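Lista de verificação de segurança da cozinha comunitária, com comentários
Edifício Fongate, piso térreo
Data da visita: 25/7/23
Visita feita por: Nokuthula Baloyi
Acompanhou: Johannes Masilela

Antes de mais, obrigada a todos pela paciência com que me receberam, e ao Johannes pelo café, que veio mesmo na hora certa. Os comentários saíram compridos, como sempre me acontece, mas prefiro escrever a mais e poupar-vos um telefonema.

1. Saídas e passagens
Porta principal abre sem esforço: CONFORME
Porta das traseiras desimpedida: NÃO CONFORME
Comentário: estavam lá encostadas as caixas de legumes da entrega da manhã. Sei bem que é só por um bocadinho enquanto se arruma a despensa, mas já em junho deixei a mesma nota. A Annatjie sugeriu passar as entregas para o corredor lateral e eu acho uma ideia excelente (o corredor é largo e quase não se usa antes do almoço).

2. Extintores e manta
Extintor junto ao fogão, dentro da validade: CONFORME
Manta ignífuga acessível: CONFORME, COM REPARO
Comentário: a manta está no sítio, só que atrás dos aventais pendurados. Bastava mudar o gancho dos aventais para o outro lado da porta.

3. Gás
Mangueira sem fissuras: CONFORME
Torneira de corte identificada: NÃO CONFORME
Comentário: a etiqueta descolou-se com o vapor. Quem cá trabalha há anos sabe onde fica a torneira, claro, mas quem vem ajudar pela primeira vez não tem como adivinhar. Peço uma placa aparafusada, com letras grandes.

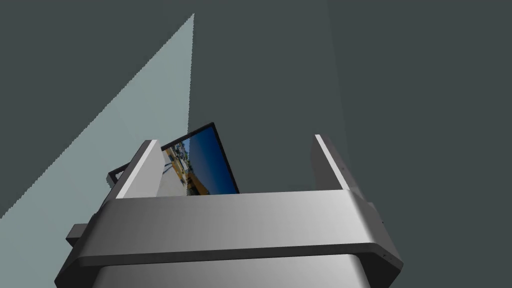 4. Frio
Frigorífico Wever a 5 graus ou menos: CONFORME
Folha de registo preenchida: CONFORME, COM REPARO
Comentário: a folha está muito bem cuidada até meio do mês e depois tem umas falhas. A Erzsébet disse-me que a caneta desaparece; atem-na com um cordel, que é remédio antigo e funciona! A borracha da arca Rornen começa a ceder no canto de baixo. Ainda veda, mas convém pedir já o orçamento.

5. Eletricidade
Quadro fechado e legendado: CONFORME
Sem extensões no chão: NÃO CONFORME
Comentário: a extensão da batedeira atravessa a zona de passagem. O eletricista da Tshabalala pode pôr uma tomada na parede da bancada quando vier tratar da luz da despensa.

6. Primeiros socorros
Caixa completa: NÃO CONFORME
Comentário: faltam pensos azuis e gaze para queimaduras. A Shireen ficou de comprar tudo esta semana.

Prazo para os pontos não conformes: 20 dias. As caixas e a extensão, por favor, resolvam-se já hoje. Qualquer dúvida, liguem para a extensão 131 e perguntem por mim.

Nokuthula Baloyi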